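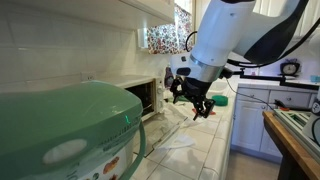
Keeping a Small Tiled Worktop Clear: Report on a Household Study

Module: Home and Consumer Studies, second project
Submitted March 14, 2018

1. Purpose

The project looked at how the worktop in a small kitchen is used and what gets in the way of wiping it down. The kitchen is in a rented house in Plinley. I chose it because the worktop is tiled, and tiled worktops get little space in our course book, which deals mostly with laminate and stone.

2. The kitchen

The worktop and the wall behind it are both tiled in white. There is a window with a flowered curtain and a wall cabinet to one side of it. Two appliances stay out all the time. The larger is a green one with a domed lid, which stands well forward. The smaller is a white countertop oven, pushed back against the wall. When the oven door is lowered it takes up a good part of the depth of the worktop, so nothing can be left in front of it while it is in use.

The sink is further along. Between the oven and the sink is the only stretch where food can be prepared, and it is also where cleaning things tend to be put down.

3. Method

I kept a diary of the worktop from October until the end of term. Each entry recorded what had been left out, whether it belonged there, and how long it took to clear and wipe the surface. There were 26 entries in all. I also measured the worktop. The part between the green appliance and the sink is 792 mm long, and the whole run is 2,155 mm.

Wiping was done with a damp cloth first and a dry paper towel second. The front edge was done last, as the tiles are rounded there and crumbs roll off on to the floor.
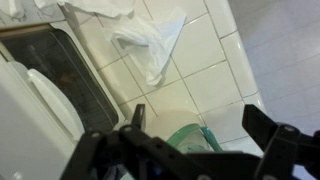

4. Findings

4.1 Items left out

Cloths and paper towels were the most common items in the diary. They were usually left crumpled where they had last been used. Small plastic items came next, mainly lids and things with handles or loops that do not stack. Scrubbers and sponges were normally near the sink and I counted these as being in the right place.

4.2 Grout

The tiles themselves wiped clean easily. The grout lines did not. Flour and grease stayed in them after an ordinary wipe, and a small brush was needed. I tried two cleaning products, Jistis spray and Guren cream. The cream got more out of the lines but needed a second rinse.

4.3 Layout

Clearing took longest on days when cloths, brushes and small loose items had all collected in the stretch before the sink. Moving them one at a time was slower than putting them in a bowl, wiping, and then sorting the bowl. 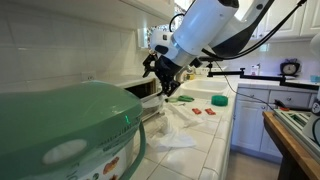
The bowl method was used for the last part of the diary and I would keep it. It did mean the sorting was sometimes put off, and on two days the bowl was still full the next morning.

5. Problems with the study

One kitchen is too few to say much about tiled worktops in general. I also changed the method part of the way through, so the early and late entries cannot be fairly compared. The diary came to 641 lines when typed up and a printed form would have been much quicker to fill in.

6. Recommendations

Give cloths a hook or rail by the sink. Keep a grout brush with the sponges. Move the green appliance back to the wall if the lid can still be opened under the cabinet. I did not get to test this, and the Gumede shelf unit I had planned to try did not arrive before the diary ended.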